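Week three of the home collection project, thread. I run the recording side at Verkik, a small shop that gathers hand demonstrations for people who train grasping models. People keep asking what the work looks like day to day, so I'll write it down while I have a quiet Monday.

We don't record in a lab. We record in bedrooms, kitchens and hallways, with whatever is in them. The person doing the task holds a gripper in each hand and does the job at a normal pace. No arm, no remote control. The motion and the video get saved together and that is one episode.

The current set is called Skarnaretti. It covers small household things: buttons, keys, coins, hair clips, jewelry. The jewelry part is the one I'm on now.

Target for one session is 80 episodes. I have hit it on 3 days so far. On the other days I stopped early, mostly from sore forearms. Holding two grippers level over a bed is harder than it sounds.

An episode is short. Pick one piece out of the box, hold it clear, put it down on the cloth, open the fingers. Then the next one. Longer episodes are possible but they are a pain to label.

We tried a task sheet with fixed picks in fixed order. It made bad data. Everybody's hands got very neat and very slow, and the model learned to be neat and slow too. Now the sheet only says which kind of piece to go for.
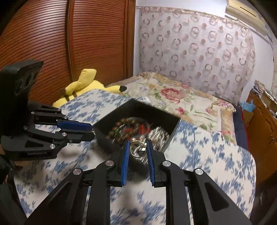 How do you get hold of a ring without it spinning out of the pads?
Go for the band, close slowly, and stop as soon as it is held. Most of the spins I see come from squeezing more after the ring is already in.

Rings are fine once you get the feel. Beads are the bad ones. A strand comes up with two other strands attached, and then you have to decide whether that counts as a pick. Our rule: if the piece you went for leaves the box, keep the episode and tag it "tangled." If something else leaves the box, keep it and tag it "wrong item."

We keep failures. New people always want to delete them. Please don't. A drop followed by a second try is worth more to me than another clean pick – the model has to see what recovery looks like.

What we do throw away: episodes where a hand stops halfway to scratch a nose, episodes where tracking jumps, and anything with a face or a readable letter in view. I check for papers before I start and again after. I still find things in review.

Shiny stuff is its own problem. Clear beads smear when the hands move fast, and bright stones pick up every light in the room. I don't fix that with special lighting. The houses where this gets used won't have special lighting either. I do change the curtains between blocks, open for one, closed for the next.

Same for the surface. Patterned cloth stays. I asked for plain gray mats back in September and I was wrong about it. The set trained on plain mats fell apart on the first flowered tablecloth.

Two-handed picks get their own label. One hand steadies or clears, the other lifts. I record which hand did which, by voice, right after the episode. Doing it later from video takes forever.

Labeling goes to Nugroho, the tool we use for cutting and tagging. It splits episodes on gripper open and close, which works well until someone taps the fingers together out of habit. I am someone. I had 24 fake episodes in one file last week and took them out by hand.

Storage is boring but here it is. Files go to the Prirkormont server at night. Nothing gets wiped from the recorder until the count matches on both sides. We lost 9 episodes early on by trusting the progress bar.

Things I'd tell anyone starting: clip your sleeves back. Stir the box between blocks so you aren't picking off the same top layer all day. Take the break when the timer says so – tired hands show up in the data.

Next up is earrings with hooks, then chains with clasps. I expect the chains to go badly. Will add to this thread when I have a few sessions done.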